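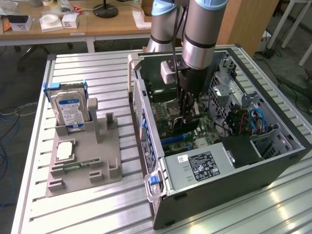 2 min read

Questions about opening up your desktop tower

Should I lay the case down first?
Yes please! Unplug it, then rest it on its side on a steady table, so the memory slots face up and you aren't fighting gravity (or your own elbows).

Where do I put the parts I take out?
Somewhere each has its own spot. A tray is lovely, but a clean egg carton does fine for the little screws.

Can I open the power supply too?
No, leave that one shut.

Still stuck? Ask for Zeeshan at the Arico counter, open until 5.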